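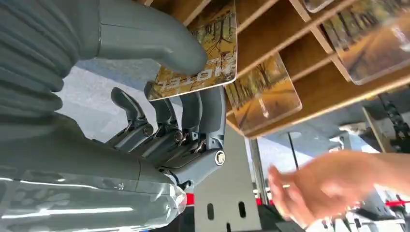
[Skiter-list] Divided trays for cards and small packets

Jul 26, 2024

Hello all,

I've been going through the travel box again. The key cards are the easy part. They are all one size and stack well, and the one with the autumn avenue and HOTEL along the edge is going in the front of the album. The small packets are harder. They slide over each other in a shoebox and the labels get scuffed. I have 157 of them and no room for another cabinet.

So I'm trying a tray with thin dividers on the table, with the laptop next to it for the list.
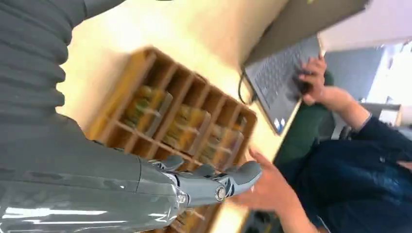 How I'm filling it

One packet to a compartment, standing up if it will stand. Gold labels go together. I type in the entry before the packet goes in the tray, and anything without an entry stays out on the table. I leave gaps on purpose, so I can add a piece later without moving a whole row.

The compartments on mine are narrow. A key card might go in on its edge, but I would keep cards in sleeves.

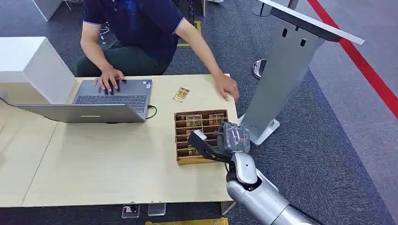
Danica Kollár wrote:

> I used a tray like that for two years. It works until you
> try to lift it. The dividers only slot into each other and
> they ride up. Put a sheet of felt in the bottom first. Also,
> number the rows on the outside. I have 294 packets in four
> trays and I can't find a thing without the numbers.
>
> Do you keep duplicates in the same tray?

Duplicates go in envelopes, 15 to an envelope, with the number from the list on the front. I'll try the felt. Row numbers I had not thought of, but I can add a column for them.

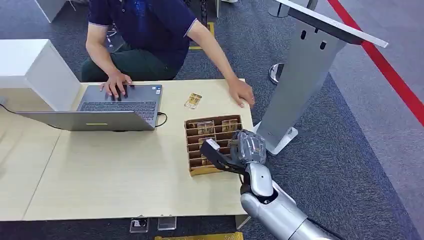

Tray partly filled, one packet still out on the table.

If anyone has a source for deeper trays, please post it. The Goodwin ones are sold in packs of 70 and I need three.

Print this message | E-mail this message

Recent messages on this list:
- Sleeves for key cards, clear or frosted?
- Joltau album pages, wrong hole spacing
- Indedine swap meet in October, table space
- Removing old price stickers
- Re: Re: Shoebox sizes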